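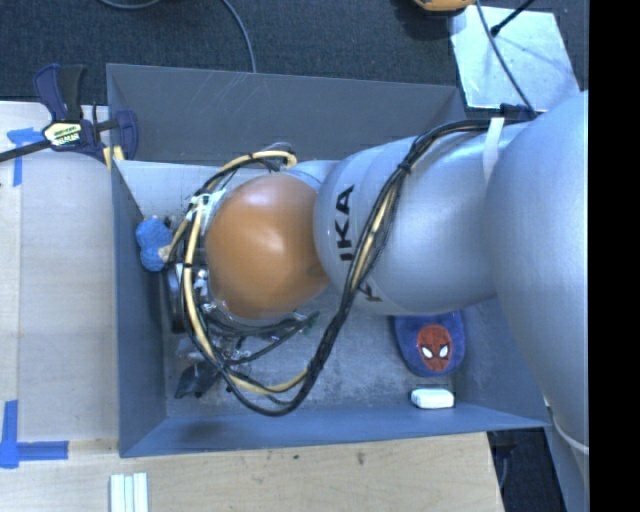 Meet the Clenura Bin Helper

By the Gronanitz Kids Desk, October

A big silver robot arm, reaching right down into a gray bin. The orange-brown cap covers its wrist joint. Below that — the gripper hardware, which is the robots hand, sort of.

What's in the bin? Something blue and lumpy. Something with Spider-Man's face on it! Mixed-up stuff is hard for a robot. Soft things squish, shiny things fool its eyes.

And the cables? Like your nerves. They carry power and messages.

Clenura rents the Helper to schools for 10 days, with 5 lessons. Good for ages eight and up. We liked the lessons. Setup is slow tho, roughly 40 minutes, and teh booklet has too many long words.

More for kids
Illel Snap Motors: worth it?
How does a gripper grip?
Gagnon's 200-piece gear box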